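Notes for the Perdale talk, 17 July 2018

**Slide 1: open without slides if the projector sulks**

Thank them for coming. Say I ran the front desk at the Flirkedon for 15 years and have read every guest review we ever got, including the one about the moon being too bright. Pause for the laugh. If there isn't one, move on briskly.

**Slide 2: what the listing says**

- Read our old listing aloud, slowly. "Stunning" comes up 6 times.
- Ask who can tell me from that whether there's parking.
- There was parking. It was behind the bakery, and we mentioned it to people once they had driven past it twice. 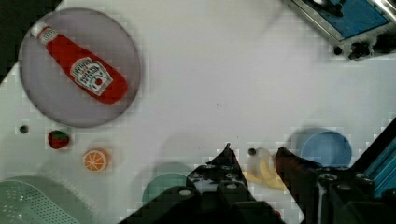
Then the kitchenette problem. We wrote "fully equipped kitchenette" and left it there. To us that meant two burners and a kettle. To a family of five arriving from Uvgate with a frozen turkey, it meant an oven. They came in November, so you can see how it went.

**Slide 3: numbers (keep it short, they've just had lunch)**

- 2366 reviews read, all told.
- 1597 of them complain about something the listing could have settled in one line.
- Stairs, mostly. Then check-in hours. Then what "lake view" means when you have to lean.

Don't get drawn into the lean. We did sell that room as "partial view" in the end, and it booked better — people like to be warned.

**Slide 4: the rewrite**

Plain list, bad news near the top. Forty-one steps, no elevator. Desk closes at ten. Sauna seats four if they're friends.

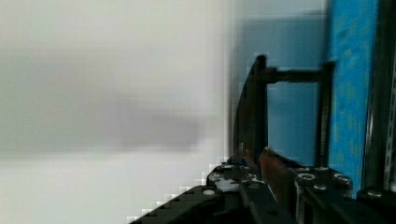

Mousavi objected at this point in the run-through: if you put the stairs first, half the bookings go to the place down the road. Fair question, and somebody will ask it again. Answer: some did go. They were the ones who used to want their money back at midnight.

**Slide 5: questions**

Have the old brochure handy. Skip the towel story unless asked. Lights are by the left door.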